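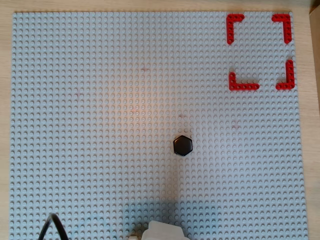
ロボット学習演習 第4回メモ 模倣学習のデータ集め
2020年2月(火) 担当:Dvorak

前回の続き。今日は手を動かす回なので説明は短め。スライドは後であげます。

課題:黒い六角形を、赤いL字4つで囲んだ四角の中まで運ぶ。それだけ。
1回の試行=1エピソード。開始時、四角の中は空。六角形は外。

用語の確認(前回あやふやな人が多かった)
・観測:手元カメラの画像+関節角
・行動:次の時刻の目標関節角
・デモ:人が操作した観測と行動の列
・方策:観測→行動の写像。今回はデモから教師あり学習で作る(行動クローニング)

手順
1 Skirkonを起動、アームを初期姿勢へ
2 六角形を置く。置き場所は毎回変える。四角のすぐ下ばかりに置かないこと
3 録画開始 → 操作 → 六角形が全部赤枠の内側に入ったら手を離す → 停止
4 成功/失敗のラベルをつけて保存。失敗も消さない!
5 アームを戻して次

1エピソードは最大60秒。超えたら打ち切りで失敗あつかい。
各班49エピソード。足りない班は来週の空き時間に。

置き場所の話、もう少し。
デモの開始位置が片寄ると、学習した方策は見たことのない位置で迷う。しかも一度ずれると、ずれた先の状態もデータにない → さらにずれる。誤差の積み重なり(covariate shift)。レポートで必ず聞きます。
対策その1、初期位置を散らす。プレートの左上、左下、右下も使う。
対策その2、わざと少しずれてから直すデモを混ぜる。全部きれいな軌道だと、立て直しかたをを覚えない。
対策その3はDAgger。6月の回でやるので今日はパス。

枠の向きについて。赤いL字は突起にきちんとはめる。班ごとに四角の位置や形が多少ちがってもいい。ただし途中で動かしたら、動かした回からファイル名を変えること。混ざると後で分けられない。

照明と影。アームの影がプレートに落ちる。これは消さなくてよい。方策は本番でも同じ影を見る。逆に、収集中だけ窓のブラインドを開けるとかはやめる。明るさが変わって、それが原因か位置が原因か分からなくなる。
ケーブルは六角形の通り道に入れない。引っかけたエピソードは失敗ラベル+メモ欄に「ケーブル」。

操作のコツ
・急がない。止まる時間も行動として記録される。迷って止まっている時間が長いデモは方策も止まりがち
・つかむか押すかは班で統一。両方混ぜると平均をとったような変な動きになる(多峰性、教科書の図参照)
・操作者が交代したらメモ欄にイニシャル

共有データ
昨年度分がKaimalサーバーにある。全3539エピソード、ただし枠の位置が今年とちがう。事前学習に使うのは可、評価に使うのは不可。
学習はまず2000ステップで一度止めて、損失の曲線を見る。訓練だけ下がって検証が上がっていたら過学習。エピソード単位で分割すること。フレーム単位で分けると隣のフレームが両方に入って検証にならない。去年もこれで半分くらいの班がやり直し

提出物
・データ一式(失敗ふくむ)
・六角形の初期位置の散布図
・失敗の分類、1ページ以内。原因が分からないものは「不明」でよい
・考察:デモを半分にしたら成功率はどう変わるか、予想と結果

質問はZaltauの掲示板へ。メールだと見落とすます。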